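August 29, 2024

Third pass at the work table. The first two, back in May, failed for the same reason: I sorted things into groups by what they were called and ignored how often they left the table. Batteries went with batteries, adapters with adapters, and within a week everything I needed daily was in the bottom of a drawer.

The current rule is simpler. Anything used on 4 or more days out of a week may live on the surface, on a tray. Everything else goes into the Stockdale drawer unit under the window. I kept a tally on paper for 62 days before settling on that threshold, and it separated the items cleanly enough that I stopped arguing with it.

The tray matters more than I expected. A bare table has no boundary, so items drift toward the edges and the working area shrinks a little every day. A tray with a raised rim fixes the footprint. When it is full, something has to leave.
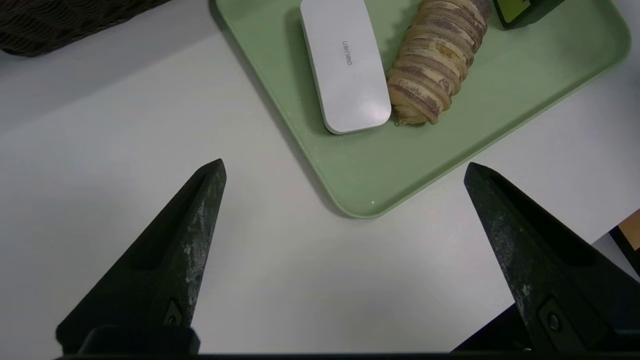 I tried three types before settling. The Burkitz steel one was rigid but noisy, and small parts slid across it whenever the table was bumped. A cork one shed crumbs. Plastic is dull but adequate: light, quiet, and it wipes down with a damp cloth. Rounded corners are easier to clean than square ones, where grit packs in and has to be picked out with a toothpick. I wipe the floor of the tray once a week and run a finger along the inside of the rim, which is where specks collect first.

Placement took some adjusting. Parallel to the table edge looks neat, but I reach from the right, and a slight angle puts the near corner closer to my hand. It also leaves a usable triangle of surface in front -- enough for a notebook.

The drawer unit got less attention and needs more. Five drawers, labeled on the front with masking tape. The top two are fine. The lower three still hold the leftovers from the Zodthorpe move, including 84 assorted cable ties that I am apparently not going to throw out.

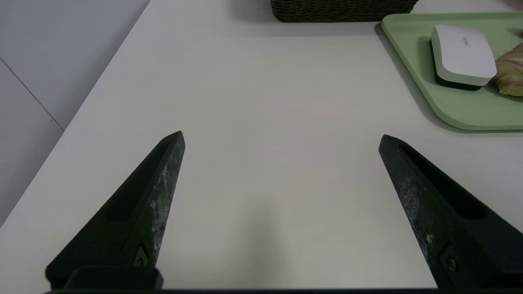
Surface color is the other variable. My old desk was dark brown, and it hid everything: dust, screws, one contact lens. A smooth white top does the reverse. Any dark object shows up at once, and even a soft gray shadow reads clearly against it, so a dropped washer gets found in seconds. The cost is that it also shows coffee rings and pencil marks. I accept that.

Next is the lower drawers, then the shelf I bought in Stonside and have not yet put up. The wall anchors are in drawer 5, under the cable ties.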